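# Waiting rooms, and the art of waiting in them

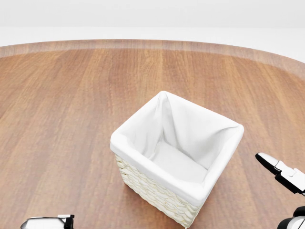
*From the Brirkus Migraine Network newsletter, February. Words: the newsletter desk*

Most people who get in touch with us for the first time have been on a list for a while. The list is for a neurologist, and before that there was a different list, for the scan that decides whether you need to be on this one. In between, you have a head that goes off like a car alarm every second Thursday-ish and a drawer full of tablets that worked once, in winter.

Last year 1,266 people rang or wrote to our helpline. Of those, 509 asked some version of the same question: what am I supposed to do until my appointment?

The official answer is to keep a diary. We have all been told to keep a diary. Most of us have kept one for 4 days, missed an attack because we were busy having it, and then filled in the whole month from memory in the clinic car park. Specialists know this. They can spot a car park diary by the ink, which is all the same colour.

So we've made a shorter one. It fits on a single sheet and asks four things: when it started, how bad it got, what you took, and what you had to cancel. There is no box for cheese. If you're convinced it's the cheese, there is a margin.

The cancelling part matters more than people expect. “Quite a lot of headaches” is hard for a doctor to do much with. A list that says you missed a shift, your niece's recital and most of a long weekend gives them somewhere to begin. One of our members at the Drutiro group took hers along on the back of a rates notice and says it was the first time she got through an appointment without crying or apologising.

A few practical bits while we're here:

- Write down how many days a month you take pain relief, including the stuff from the supermarket. Taking it too often can bring on headaches of its own, and your pharmacist or GP can talk you through the limits for whatever you use.
- If your attacks change, tell your GP. A sudden, severe headache, or one with weakness, confusion or trouble speaking, is an emergency – call an ambulance and leave the diary at home.
- Ask the clinic to put you on the cancellation list. It's yet another list, but it moves.

The sheet is free, and it's printed on cream paper, after strong feelings were expressed about glossy white. The Drutiro group keeps a pile at its meetings, which run with the big lights off and a firm policy on perfume. You can also ring the helpline and we'll post you a few. Large print is available, and so is a version with wider boxes for anyone whose handwriting leaves the page during an attack.

Calls are answered until 4 in the afternoon. After that you'll get the machine, which has had its beep turned down.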